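4.2 Delivery of Donated Goods after the Uromau Flood
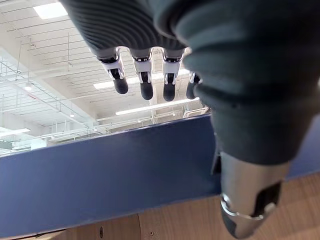 The second case concerns the town of Uromau, where the river came over its bank in September and many households lost furniture, bedding and kitchen goods. Donations were collected in Dundance, on the other side of the hills, and carried by small moving companies who offered their trucks between paid jobs. We study how these offers were matched with the goods, and which part of the goods reached a household.

The records come from two sources. The first is the loading sheets kept at the Dundance collection hall, which give the type of item, the name of the carrier and the hour of departure. The second is a set of interviews with 35 drivers and receivers, made by Aoi Hosoda after the main period of transport was finished. The sheets list 295 loads in total. For 182 of them we could find both a departure and a signed receipt, and only these are used in the analysis. The other loads were not necessarily lost. In many cases the receipt was simply not written, as several drivers told us that they arrived after dark and left the goods with a neighbor.

As in the Serkness case (Section 4.1), the supply of trucks was not the main limit. Drivers waited at the collection hall, in the worst cases a full morning, while the goods were still being sorted. Large furniture was loaded first because it stood nearest to the door, although the receiving side had asked mostly for mattresses and cooking pots. The drivers knew this - they heard it directly from families on each trip - but the sheet had no place where such information could be written. One driver began to carry a paper list of requests back to Dundance, and after some days the hall staff used his list to decide what to load.

The carriers also differed in how they understood their offer. Kuroda, the largest company in our data, gave one truck for 10 trips and kept strictly to the plan of the hall. The owners of one or two trucks more often changed the route by themselves, for example to bring a stove to an address outside the town. These changes made the records harder to follow, but the receivers we interviewed spoke of them with much gratitude.

Figure 3. Robotic hand seen from below, with ribbed dark grey covering, white joint housings and black fingertips.

We return to the question of unplanned stops in Section 5, where the two cases are compared.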